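Werksbesuch bei Nenska in Hultholm: Displayprüfung und Falltests

Mittwoch, 10. Juli 2019

Nenska fertigt am Standort Hultholm Mobiltelefone der Mittelklasse. Der Rundgang begann in der Eingangsprüfung für Displays. Jedes Panel durchläuft dort 23 Messpunkte, darunter Weißpunkt, Gleichmäßigkeit der Ausleuchtung und Reaktionszeit des Digitizers. Die Spitzenhelligkeit des neuen OLED-Panels ist mit 600 cd/m² spezifiziert. Den Zulieferer nennt das Unternehmen nicht.

Im Nebenraum laufen die Dauertests für den Akku. Die Zelle fasst 3.000 mAh und lädt laut Datenblatt in 53 Minuten vollständig. Gemessen wird bei drei Umgebungstemperaturen. Die Kurven waren einsehbar, durften aber nicht kopiert werden.

Der Falltest erfolgt auf Stahl und auf Beton, jeweils auf Kanten, Ecken und Flächen. Auffällig war der Rahmen des Modells Navarrete: Die Antennentrennungen sitzen tiefer als beim Vorgänger, das Spaltmaß ist enger. Das Gerät liegt sicher in der Hand, der Einschaltknopf hat jedoch einen schwammigen Druckpunkt — bei beiden ausliegenden Mustern.

Die Softwareabteilung arbeitet in Hilville und war nicht Teil des Besuchs. Fragen zur Updatedauer blieben deshalb offen. Seriengeräte sollen nach Abschluss der Funkzulassung zum Test bereitstehen. 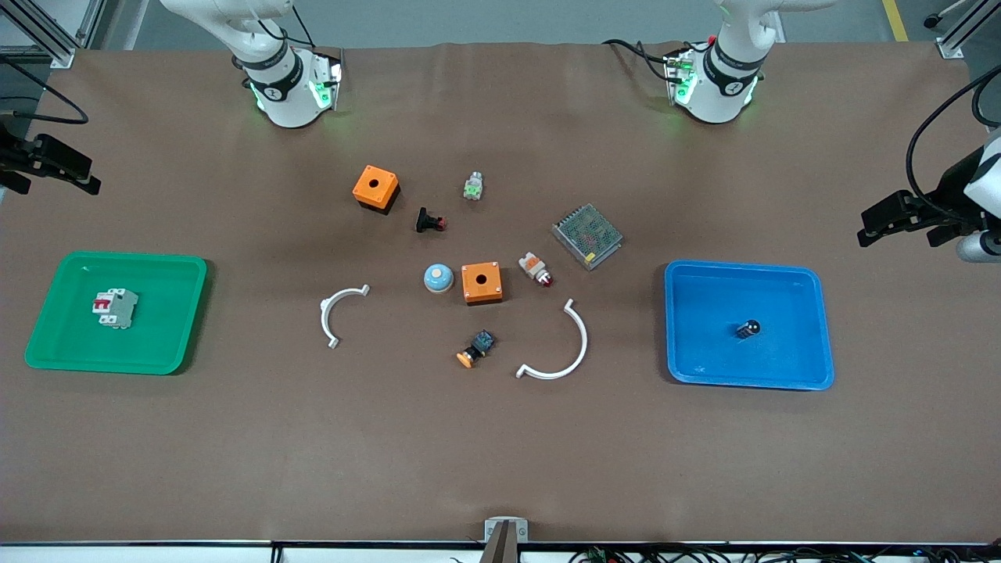 Zwei Roboterarme mit schwarzen Parallelgreifern über einer braunen Tischplatte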